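How I Make My Sea Salt Body Scrub Last All Month

I go through scrub like crazy, so I finally stopped buying the fancy jars and started mixing my own!
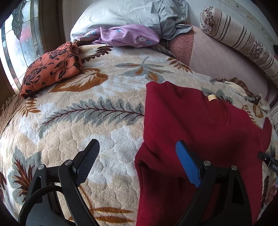
You need 200 grams of fine sea salt, 80 ml of sweet almond oil (mine is from Trellstead) and 8 drops of lavender oil. Stir the salt and almond oil first, then add the drops and stir again. It should look like damp sand — if it's soupy, toss in another spoonful of salt.

Spoon it into a clean jar with a tight lid. In the shower, rub a small handful over your legs and arms for 30 seconds, then rinse well. Skip your face and anything you just shaved (ouch!). And watch your feet, the tub gets slippery.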